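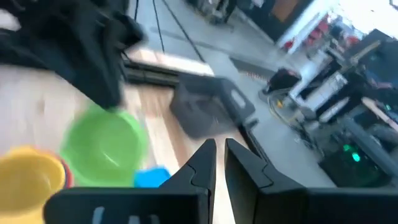 Gripper fingers over the wooden tabletop.

Home | Services | Reading | Reports | Contact

Teen Graphic Novel Lists: progress report to the Hollis Fund
Period ending December

1. Stock
The collection now stands at 2380 volumes across Cedalholm and Dradinham branches. Of these, 141 were added in the period, mostly second and later volumes of series already held. Translated manga accounts for the larger part of the additions. Travel memoirs in comic form remain thin and will be given priority in the next order.

2. Reading lists
Two lists were issued, one for reluctant readers aged 12 to 14 and one of paperbacks for older teenagers. Annotations were written by Davoud Kordestani and checked against the shelf copies. A third list, on historical fiction in comics, is in draft.

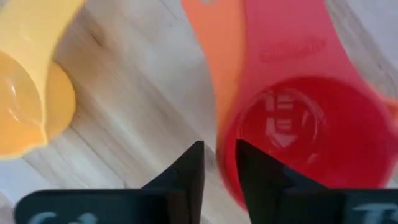

Yellow measuring cup on the table.

3. Cataloguing
Series records were merged under the Brilard scheme. Volume numbers now display in the correct order in the public catalogue. Some 3 per cent of records still lack an age band and are being corrected by hand.
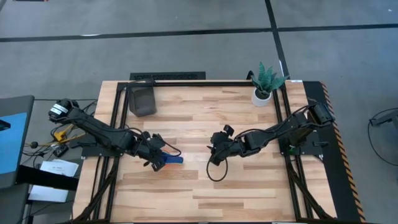

The two arms at the worktop.

4. Spending and next period
Spending is within the agreed sum. The underspend on binding has been moved to replacement copies, as agreed with Jouko Partanen. The historical list will go to print in February, and loan figures by title will be supplied with the next report.

Print this page | E-mail this page

Related items
Teen paperback list, older readers
Notes on age banding
Dradinham branch: shelving plan
Previous progress report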